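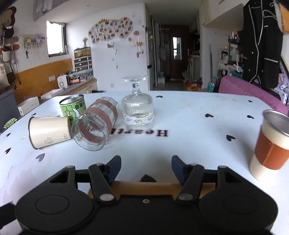

RUSTSTEAD: Mevard has published a revised care schedule for the two-fingered hand gripper used by its household handling program, and will apply it to every unit in service beginning in October. The schedule sets out how the fingertip pads, the linkage arms and the pivot pins are to be checked, cleaned and replaced. All inspections start with the gripper open and holding nothing, so that both navy-blue pads and the silver pivots on either side of the center screw can be viewed from behind the tool. Operators are asked to complete this check at the table where the cups and glassware are already set out, before the first item is handled.

Under the new schedule, pads will be wiped down every 400 grasps and replaced in pairs every 800 grasps. Replacing a single pad is no longer permitted. A worn pad set against a new one can allow smooth objects, such as ribbed glass or metal-rimmed cups, to turn in the grip.

The pivot pins will be examined at each pad change. A unit with side play in either arm is to be withdrawn and sent to the Mevard service bench in Ruststead, where the pins are replaced and the arms realigned. Standard turnaround for this repair is 2 working days. Field adjustment of the pins is not supported, and the center screw should be left as set by the bench.

The complete procedure consists of 13 steps and is printed on a card supplied with each gripper. Replacement pads are manufactured by Drevo and may be ordered through the usual parts desk. Nyamweya, which handles operator training for the program, will add the procedure to its introductory course in the same month.

"Regular attention to the pads and pins keeps each gripper working the same way from one home to the next," Mevard said in a statement. "We ask all sites to retire earlier versions of the care card when the new one arrives."

Sites that have not received a card by the end of October should contact the Ruststead parts desk. Service records kept under the previous schedule remain valid and do not need to be re-entered.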